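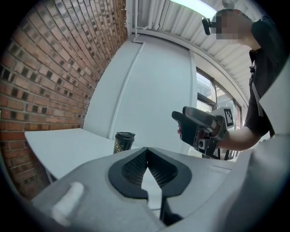

Maststead Street Residents' Group
Minutes, 2018-03-01

Hello neighbours, I'm on minutes again, so please forgive the rambling (and the spelling of Zernska, which I've now checked twice).

Last minutes
Accepted, with one fix. The hall was built in 1936, and I'd typed something much sillier.

Laneway lighting
We had a good long natter over this one. The council will pay for 2 new lights if we agree on where they go. The bottom gate was an easy pick. The second one went round and round, and in the end we settled on the bend behind the Najjar bakery, where the bins make it so dark you can't see your own feet! I'll send the form in.

Street party
It's on for April, hooray! Stania quoted $400 for the marquee and trestles, and we said yes on the spot. Zernska wanted $2000 for a stage and sound, and that got a very quick no. We'll use the hall speakers and hope for the best. Still to sort out: the road closure form, a barbecue, and whether the jumping castle goes on the grass or the bitumen (I'm firmly for grass).

Cups and plates
We'd like to skip throwaway cups this year, so everyone brings their own from home. Put your name on the bottom, please, and on the lid as well. I still have a box of odd lids from last winter and my cupboard is full.
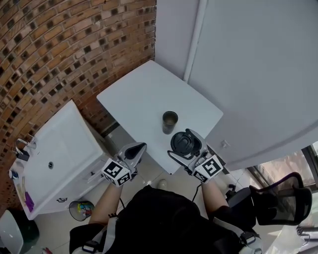 Dark tumbler on the white table, and a round black lid held in the right gripper.

Other bits
The plane tree outside the bakery is dropping branches again, so I'll ring the council. The noticeboard key is missing; check your coat pockets!

Next meeting
Same time, early April, and I'll bring the slice.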